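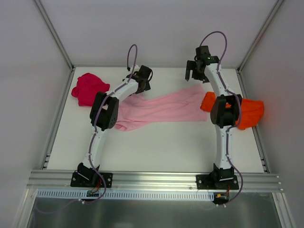 Three cloths on the white table, pink and orange among them.

About Stustow

Hello, and thanks for clicking through to the page I put off writing for the longest. I'm the owner of Stustow, a small Australian business that sells plain coloured cloths for kitchens, tables, prams, picnic baskets, wherever you need a square of something decent. I started it in my laundry with a second-hand overlocker and far too much fabric (I'd ordered by the metre and thought I was ordering by the yard, and then I got the quantity wrong as well). There are six of us now and we have a proper workroom, with a kettle and a door that shuts.

What we make

Cloths! Tea towels, napkins, big wraps for bread, small ones for faces and sticky hands. We don't print on anything. I went through a stage of wanting gumnuts and wattle on every tea towel and my sister very kindly told me there were enough of those in the world already, so we stuck to colour. Pink has been in the range from the beginning and I'll never drop it. Orange came along a bit later and I was nervous about it, because orange can go very traffic cone if you're not careful, but it's ended up being the one people write to us about. They look lovely tossed down together on something white, and that's pretty much how I choose every new colour – I put it next to the old ones and leave it there for a few days and see if I get cross with it.

The heavier weave is called Sternis and it's the one you want for drying up. It's a bit stiff out of the packet. Give it three or four washes before you judge it, please. The lighter one is called Thân, and it folds down small enough for a lunch box or a coat pocket. If you can't decide, the mixed bundle has both.

How we fold

This is the bit I could go on about all day. Cloths are sold folded, and a badly folded cloth looks cheap no matter what went into it, so we fuss. Everything gets laid out flat first and smoothed from the middle. Then it's in half with the hems together, in half again, and then thirds for a tea towel or one more half for a napkin. The folded edge faces the customer. Hems go to the back. If the corners are out by more than a finger's width it gets shaken out and done over, and yes, I do go through the shelves on a Friday and refold things when I'm meant to be doing the GST.

In March we sent out 2,303 cloths, our biggest month so far, and 1,076 of those were tea towels. I had a sore thumb for a week. We've since bought a wider shelf and moved the labels to the same side of the room as the tape, which you'd think we would have done years ago.

Seconds and offcuts

A pulled thread or a wobbly hem doesn't stop a cloth from doing its job. Seconds go in the basket by the front counter and on the Seconds page of this website, at half price, and they sell fast (the pink ones especially). Anything too far gone gets cut up for rags and goes next door to Futero, the bike repair shop, who take as many as we can give them and pay us in inner tubes and the odd tray of lamingtons. Last year that was nearly 1,518 rags.

Looking after your cloths

Wash the brights separately the first time or two. Warm is fine, hot is fine for the white ones, and line drying is best if you've got the weather for it. Bring orange in before the arvo sun really gets to it. No fabric softener on tea towels, it makes them slide the water around. Iron if you're that sort of person. I'm not, I pull mine straight while they're damp and fold them over the back of a chair.

Visiting and getting in touch

The workroom is open Wednesday to Saturday, nine till three, and you're welcome to come in and feel everything before you buy. Parking is around the back beside the bins. For wholesale or a custom colour, use the form on the Contact page and tell me how many you're after and what they're for – I'll answer you myself, usually in the evening once dinner's done. Orders placed before noon go out the same day, except Mondays.

Page updated 5 May 2026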